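Student project report: site visit and demonstration, handheld gripper data collection

Contents: 1. Purpose / 2. Arrangements / 3. Equipment shown / 4. Demonstration / 5. Points for our own project / 6. Open questions / 7. View from the gripper

1. Purpose
The visit to the Drorkport workshop took place in June as part of the second-year automation module. Our group is designing a sorting cell for small household items (project name Gezer) and needed to see how training recordings for a two-finger gripper are made in practice.

2. Arrangements
The group arrived at 9.30 and was split between two rooms. The first held the arm cells, which were running a fixed pick cycle. The second was used for hand-guided recording and is the subject of most of this report. Safety glasses were required in the first room only.

3. Equipment shown
The recording tool is called Grolix by the workshop. It is held in one hand and closed with a trigger. The camera is mounted behind the fingers, so the fingers stay in view at the bottom of every recording. The same finger geometry is fitted to the arms in the first room - this is the main reason the recordings can be used without much conversion.
The stated target for one task is 1,000 recordings. At the time of our visit 466 had been accepted for the current task, which is placing small items in a basket.

4. Demonstration
The operator began each run with the fingers open and low over the table, then moved to the item, closed, lifted and released over the basket. A run lasted roughly 20 seconds. Runs were rejected if the camera was knocked or if the item left the view before the grip closed.
Each member of the group then made two runs. Our most common fault was approaching too steeply, which hid the item behind the fingers. We were told that new operators at the Drarkent site discard their first 100 runs as practice.

5. Points for our own project
5.1 Finger pads wear and should be treated as a consumable. Our parts list has no spares and will be changed.
5.2 The table surface matters. Marks and grain show up clearly at low camera height and could be mistaken for thin objects by our present threshold method.
5.3 Wire mesh is difficult for our depth sensor. The table shows through it, and the rim is the only part we expect to detect reliably.
5.4 Our table is 600 mm deep. The low approach used in the demonstration would need more room behind the item than we have allowed.

6. Open questions
We did not establish how the start position is checked between operators. Lighting was also left out of the discussion - we have asked for the settings by email. Both items will be covered in the final report if a reply is received.

7. View from the gripper
Fingers open over the table, nothing gripped, with the mesh basket towards the back right. The scuff marks relevant to 5.2 run along the grain between the fingers and the basket.

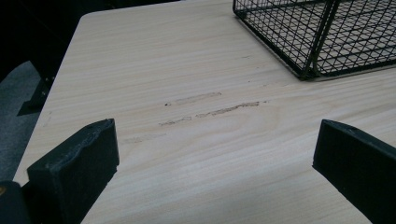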